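Category: Family Food / Meeting Minutes
4 min read

Lunch and Snack Working Group
Minutes, July 21, 2019

Present: Noman Lodhi (chair), Brodie Hoani (minutes), parent representatives for the lower and upper grades, kitchen lead.
Apologies: none received.

1. Previous minutes

Approved with one correction. Item 4 should read "sliced grapes, lengthwise," and not "sliced grapes."

2. Snack order for the fall term

The January order was 822 portions. N. Lodhi proposed keeping the same quantity for the first delivery and reviewing it once the fall attendance list is final. Agreed.

Two suppliers sent price lists, Sosedix and Cetix. Sosedix packs its crackers in single portions and its applesauce in cups. Cetix supplies both in bulk, which lowers the price but adds kitchen time for portioning. The kitchen lead stated that portioning can be done on delivery day if the boxes arrive before 10:00. Delivery times to be confirmed in writing by both firms before a choice is made.

Action: N. Lodhi to request delivery times.

3. Cold storage

The Lengyel refrigerator in the hallway does not hold temperature when the door is opened repeatedly at drop-off. Readings taken at the end of drop-off were above the limit on two mornings. Proposed: lunch bags go in on trays by class, with one door opening per class. Parents to be asked to include an ice pack whenever the bag contains meat, egg, yogurt or soft cheese.

The Wonus insulated crates were discussed as a backup. No decision. The item stays open until the tray system has been tried.

4. Labels on bags and clothing

Bags without names continue to delay lunch. The labeling sheet sent to families will cover lunch bags, containers, bottles and outer clothing, so that only one sheet goes home. Names to be written in permanent marker on the container and on the lid, as lids are separated during washing.
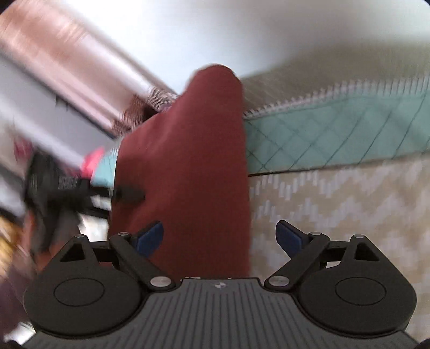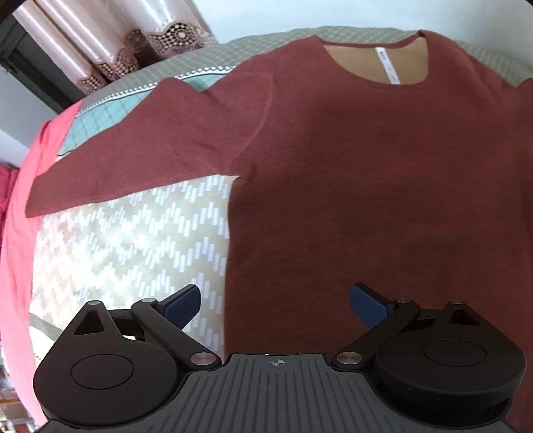 5. Uneaten food

The upper grades asked that leftovers be sent home so parents can see what was eaten. The lower grades preferred disposal at school on account of leaks. Agreed: dry leftovers return in the bag, wet leftovers are discarded, containers are closed by an adult in the lower grades.

B. Hoani noted that raw vegetables come back more often than any other item. Suggestions recorded without a vote:
- smaller portions, with a dip in a separate lidded cup
- peppers and cucumber in place of carrots for part of the week
- cooked vegetables in a wrap or pasta salad

6. Allergy list

The current list is out of date for two classes. Updated forms are needed before the first snack delivery. Sesame to be added as a separate line on the form.

Action: B. Hoani to send the revised form to class contacts.

7. Other business

Request for a later lunch for the upper grades. Deferred, pending the room schedule.

Next meeting: date to be set when the delivery times are in.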